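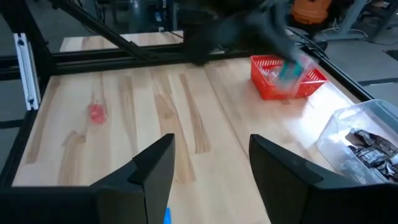 Hi Nikau, and hi everybody else who's been following the restringing thread! I finally cut my aunt's garnet necklace apart last night, so I have opinions. First one: work on something pale. I used to swear by a gray felt board, but dark red beads just vanish into it the minute the lamp is a little off. Blond wood like the tabletop in the photo is so much kinder, because a little red thing sitting on it by itself is easy to spot even when it's slightly blurry, and my eyes at 10 pm do worse than that. You do want a rim or a towel edge so nothing rolls, and please don't store loose beads in one of those plastic baskets with openings in the sides like the red one there. I did that with a bag that had a split seam. Never again.

Now to your message:

> On 10/3/19, Nikau Prendergast wrote:
>
> I have my grandmother's garnets, 73 beads, graduated, on what I think is the original silk. The silk is gray and fuzzy and has stretched so there's a gap by the clasp you could park a truck in. Perić on Hindley Street quoted me $126 to restring with knots and put on a new clasp. Is that fair? And is it crazy to try it myself? I've done stretchy bracelets and one pair of earrings.
>
> Also, do I knot between every bead or not? The old one isn't knotted except at the ends. And what do I do about the clasp? It's a little gold box clasp and the tongue doesn't click anymore, it just sort of slides in and hopes.

OK, the price. For that many beads with a knot after each one, plus a clasp, I wouldn't call it a rip-off. It's a whole evening of somebody's time. What I'd ask them is whether the clasp they're quoting is gold or plated, and whether you get the old one back. Ask before you hand it over! I forgot once and had to go back for mine, very red in the face.

Is it crazy to do it yourself? No, but don't start with your grandmother's. Get a cheap strand of glass in the same sort of size and do that one first, all the way through, clasp and all. My first try had knots floating a good eighth of an inch off the beads and it looked like a rosary made by a raccoon. By the second strand my hands had figured it out. I use a plain old awl to walk the knot down. I own a fancy knotting tool (a present) and I can't get along with it at all, though Nestbridge list people seem to love theirs, so maybe somebody can chime in.

Knotting between every bead is where I'm going to be annoying and say it depends on how long you want it. Knots add length, and on a strand with that many beads they add more than you'd think. If it sits right at the collarbone now and you love it there, knotting all of it will drop it down. Garnets are pretty hard, so they don't need the cushion the way pearls do. The old ones were often strung straight through, and I think they hang nicer that way, more like a rope of something. What I did on my aunt's was two knots at each end and nothing in the middle. If you're scared of it breaking on the bus, then knot it all and enjoy the extra length.

Before you cut anything, lay the necklace out in a U and tape down the ends. Then cut near the clasp and slide the beads off onto a strip of masking tape, sticky side up, in order. Do not trust yourself to sort graduated beads by eye afterwards. I spent a very long August afternoon finding that out with somebody's amber.

Check the holes too. Old garnets can have rough edges in there that chew through silk. Run a scrap of thread back and forth through a few and see if it comes out frayed. If it does, a bead reamer with a drop of water and a light touch will smooth them, or just go with a coated thread. I've been using the Ulton nylon in dark red, the kind that comes on a card with the needle already attached. It's not as pretty as silk, but it doesn't stretch nearly as much and you don't have to fight with a needle eye.

For the clasp, look at the tongue from the side. It's a folded bit of metal and the fold gets squashed flat over the years. You can sometimes slide a thin blade into the fold and open it up a hair, and the click comes back. A HAIR. If it looks cracked at the bend, leave it alone and let Perić solder on a new tongue. That way you keep the old box, and it may well cost less than a whole new clasp.

Does anyone have a source for fine French wire in real gold color? Mine came out sort of lemon and I'm not happy with it next to the old clasp.

Good luck, Nikau, and tell us which way you go!

Nesma El Idrissi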